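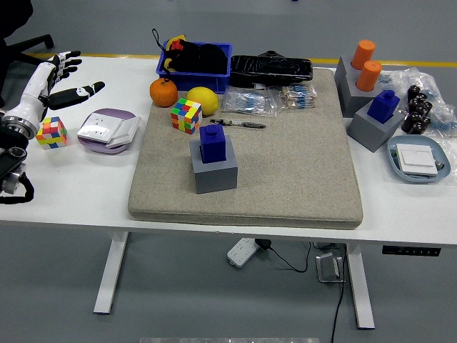
A Rubik's cube, a tangerine and a lemon on a cushion pad.

Goat keeper Theano Koutsoukos has started selling mohair socks under the name Jevham, three years after buying her first five animals. She now has 30 goats and sells more than 200 pairs a month — mostly to walkers.
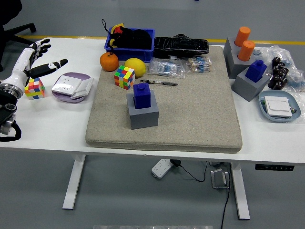
The yarn is spun by Somogyi, a small mill nearby. Koutsoukos plans to add blankets in September and is looking for a second field to rent.

Search this site Go
Last updated: April 17, 2022
Contact us | © Ondance | Back to top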